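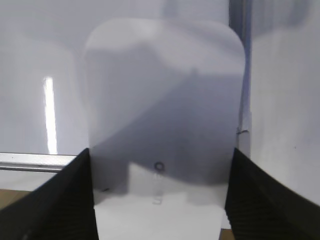

Als das Label Tralta seine Edition historischer Hörspiele ankündigte, lag das Problem bereits seit Jahren im Regal: 234 Magnetbänder, überwiegend Viertelzoll, aufgenommen in den Studios der Sendeanstalt Pernport und nie vollständig katalogisiert. Ein Teil war zweimal überspielt worden, ein anderer nur als Sendekopie erhalten. Wer solche Bänder hört, kennt den Effekt, den man mit dem Blick durch eine milchige, durchscheinende Kunststoffscheibe vergleichen kann: Was dahinter liegt, kommt nur als verschwommene Abstufung von Hell und Dunkel an. Auf den Ton übertragen heißt das, dass die Vokale tragen und die Konsonanten verschwinden. Für das gesprochene Wort ist das der ungünstigste Fall, denn die Verständlichkeit hängt an Zischlauten und Verschlusslauten, also an jenem Bereich, der bei Kopierverlusten zuerst leidet.

Die Leitung der Restaurierung liegt bei Celeste Serrano. Ihr Verfahren ist konservativ. Jedes Band wird zunächst gesichtet, Klebestellen werden erneuert, danach wird der Tonkopf der Abspielmaschine auf den Azimut der jeweiligen Aufnahme eingestellt. Dieser Schritt wird in günstigeren Editionen gern ausgelassen. Weicht die Spaltstellung auch nur um wenige Bogenminuten ab, fehlen die Höhen, und keine nachträgliche Entzerrung bringt sie sauber zurück. Bei Bändern ohne Pegeltöne bleibt nur das Gehör. Serrano sucht in solchen Fällen eine Passage mit vielen S-Lauten und stellt so lange nach, bis das Maximum erreicht ist.

Digitalisiert wird mit 24 Bit und einer Abtastrate von 96 Kilohertz, die CD-Fassung entsteht erst im letzten Arbeitsgang. Entrauscht wird sparsam. Das Grundrauschen eines Studios gehört zur Aufnahme, und ein Hörspiel, das zwischen zwei Sätzen in digitale Stille fällt, verliert seinen Raum. Frühere Ausgaben einzelner Stücke haben genau diesen Fehler gemacht - die Pausen wirken dort wie Aussetzer.
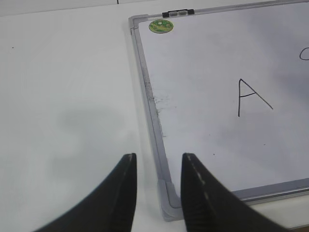

Warum erscheint eine solche Edition überhaupt noch auf CD?

Weil die Käufer sie so verlangen. Der größte Teil der Vorbestellungen entfällt auf Bibliotheken, Hochschulinstitute und Sammler, die ein Exemplar mit gedrucktem Apparat besitzen wollen. Downloads bietet Tralta ebenfalls an, allerdings ohne das vollständige Beiheft.

Die Box umfasst 48 Discs, geordnet nach Produktionsjahr und nicht nach Autoren. Das ist beim Nachschlagen unpraktisch, macht aber die technische Entwicklung hörbar. Die frühen Produktionen sind trocken und nah mikrofoniert, die Sprecher stehen dicht beieinander, Bewegung wird durch Abwenden vom Mikrofon angedeutet. Später kommen Hallräume hinzu, dann die Stereofonie, mit der die Regie anfangs sichtlich wenig anzufangen wusste. In der zweiteiligen Bearbeitung »Das Haus Sequeira« wandern Stimmen ohne dramaturgischen Grund von links nach rechts. Die etwas ältere Monofassung desselben Stoffs, die ebenfalls enthalten ist, ist die bessere Aufführung. 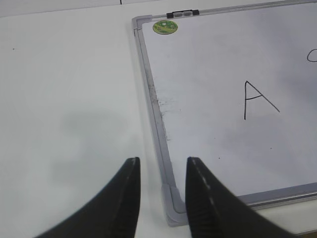

Überhaupt gehören die Doppelfassungen zu den Stärken der Sammlung. In 14 Fällen liegen zwei Einspielungen desselben Textes vor, meist mit veränderter Besetzung und anderer Strichfassung. Die Unterschiede in der Laufzeit sind beträchtlich. Das Monologstück »Skelent« dauert in der ersten Version etwa 60 Minuten, in der zweiten ist es um ein Drittel kürzer, obwohl langsamer gesprochen wird. Gestrichen wurden dort sämtliche Rahmentexte des Erzählers.

Das Beiheft stammt von Benvinda Vieira, die Besetzungslisten, Sendedaten und Bandnummern zusammengetragen hat. Ihre Einführung ist knapp und verzichtet auf Anekdoten. Nützlicher noch ist der Anhang, in dem für jede Aufnahme die verwendete Quelle genannt wird: Originalband, Sendekopie oder Überspielung zweiter Generation. Bei vier Stücken fehlt die Angabe, ein Nachtrag ist angekündigt. Zu bemängeln ist die Schriftgröße der Tabellen. Auch die Pappschuber sitzen so stramm, dass die Discs beim Herausziehen leicht verkratzen - Papierhüllen mit Innenfutter wären die bessere Lösung gewesen.

Die Edition ist seit Januar lieferbar. Ein Einzelverkauf der Stücke ist nach Angaben des Labels vorerst nicht vorgesehen.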